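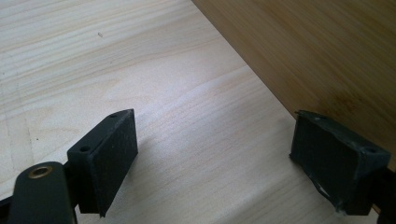
*Pale grain, with a darker board in the corner.*

# Wamby, *Colus* (Grello)

Wamby's third album opens with a count-in that goes to six. The song is in four. I have played it to two drummers, and one of them had to go and stand in the kitchen for a bit.

If you missed the first two records, you're in good company, and the band doesn't seem to hold it against anyone. They were a loud guitar group with a quiet singer, which meant you spent most of an album wondering what was wrong with your left speaker. On *Colus* they've fixed this by becoming a quiet guitar group. The singer is exactly as loud as before and now sounds enormous, like a cat in a stairwell.

The record runs 47 minutes over 11 songs, and for the first half of that I was ready to hand over my wallet. "Ferry Coat" is the single, and it deserves the job. It has one riff, played on what sounds like the two cheapest strings of a guitar, and it goes round and round while the bass wanders off to look at other things. The chorus arrives late, stays for two lines and leaves again. You'll rewind to check that it happened. "Soft Parking" is better still, a breakup song addressed entirely to a car, with a key change so corny that I laughed out loud on a bus and then played it again to see if it was still funny. (It was less funny and more sad, and by the fourth time I had to look out of the window.)

Then comes "Khamphan," which is nearly nine minutes long and named after the rehearsal space where the band wrote most of these songs. It's mostly organ. I like organ. I like it the way I like coleslaw, as something that turns up beside the thing I ordered. Around the five-minute mark somebody starts hitting a radiator, or something with a radiator's outlook on life, and the piece briefly catches fire before everyone remembers they are being tasteful.

The second side has trouble getting out of its chair after that. "Letter to the Bins" and "Letter to the Bins (Reply)" are the same song, and the reply is the one that should have been sent. "Uncle Weather" has a lovely harmony in the second verse, three voices stacked up so close they rub, and then a third verse that is the second verse again with the harmony taken out. I don't know who that's for. "Half a Ladder" has handclaps.

## How it sounds

Drier than a cracker. There's almost no reverb anywhere, and the drums are so close you could read the writing on the sticks. On headphones this is thrilling. Through the speakers in my front room it was like having a small, polite band sitting on my chest. I moved the speakers out from the wall, which helped, and then moved them back, because I live with other people.

The bass playing is the real reason to buy this. It never does what the kick drum is doing, and it never sounds lost. On "Ferry Coat" it drops out completely for one bar before the last chorus, and the hole it leaves is the best moment on the record.

The singing I go back and forth on. At its best it has a flat, tired sweetness, as if each line were being read off a receipt. At its worst it has that too. The words are good, though, and you can hear all of them, including a rhyme in "Soft Parking" that I won't spoil and that the band should probably apologize for.
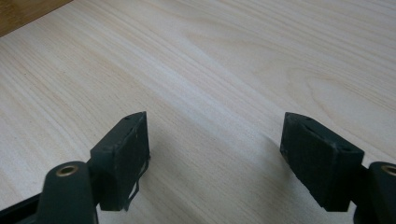 *More of the pale wood.*

## The vinyl

Grello has done one pressing, numbered by hand, and mine is 2785. The digits are in pencil. By that point in the stack the person with the pencil had clearly stopped caring about sevens.

The disc itself is flat and quiet, with a little crackle in the lead-in on side two that cleared up after a brushing. The sleeve is thin. The inner sleeve is thinner, and it split along the bottom the second time I took the record out, so budget for a new one. Lyrics are printed in gray on a slightly different gray. I read them by tilting the sheet under a lamp, like a man checking for forged bank notes, and learned that I'd been hearing "margarine" in "Uncle Weather" where the word is "marjoram." I prefer mine.

There's also a deluxe edition at $69, which adds a second disc with 4 demos and a poster. I've heard the demos. Three are the album songs with somebody coughing. The fourth is "Half a Ladder" without the handclaps, played slower on one guitar, and it's so much better than the finished take that I got a bit cross. It's on the download version too, so get it there and keep the rest of your money.

## Live

I caught them in October, playing the album in order to a room that had mostly come for the other band. "Khamphan" works on stage. It has actual peril in it, the organ player was sweating, and the ending got a cheer from people who'd been facing the bar. They skipped the reply to the bins. The six-count was done with a completely straight face, and two people near me came in on five.

## Should you get it?

If you liked either of the earlier albums for the noise, try before you buy. If you like a bass line with its own plans, yes, and on headphones first. Play side one straight through, then "Half a Ladder" from the demos, then go back for the last song, "Goose Money," which I haven't mentioned and which is a minute and a half of piano with the lid creaking. I put it on most nights while the kettle boils.

**Standard LP: yes. Deluxe: no. Side two: bring a book.**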